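Delance two-arm kit: my notes after a month at home

I've been asked so many times about the Delance kit that I'm putting everything on one page. I bought mine through Costinari, and Theda Rieger over there was very patient with me (I called a lot!). You get 2 arms, a wrist camera for each one and the control box. Mine came to 2000 with the long cables, plus 280 for the spare finger set, and I'd order the spares again in a heartbeat.

What I use it for

Picking up after people, mostly. Wrappers, bags, bits of paper, all the stuff that ends up on a low table when the Christmas tree is up and kids are in the room.

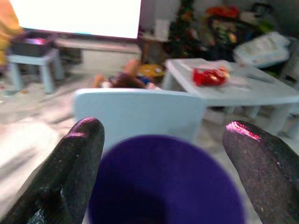 Grip and fingers

The fingers are long and they swap out fast, even for somebody as clumsy as me. I run the force setting low and only nudge it up for heavier stuff.
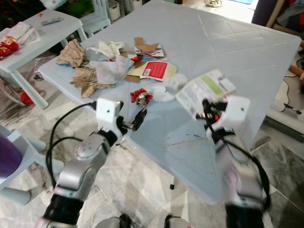

Leonilde Caldeira wrote to ask if the kit can handle flat things, and that was my big worry too before I bought it. Crumpled paper gives the fingers plenty to grab, so brown kraft paper all bunched up is the easy kind. A flat card is fussier, and I was tickled to see the right arm holding that white one with the lime-green stripe up over the table! I'd still start with the crumpled stuff while you get a feel for the controls.

Ordering

Ask Costinari for the long cables up front. The short ones drove me nuts.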